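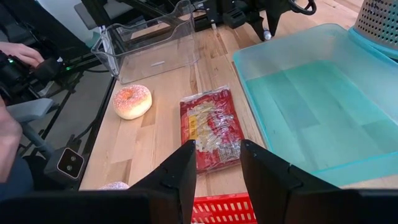 Call centres should stop scoring agents on call length. At Cesley, where I ran a team of 20, anyone over 243 seconds was marked down, so people hurried callers off the line and many rang straight back. A customer asking about a packet of pasta, say one in clear plastic with a red label, may need a minute just to find the small print. Let them have it. We took 956 repeat calls in March, and each cost more than the time we had saved. Score whether the problem was fixed, and leave the clock out of it.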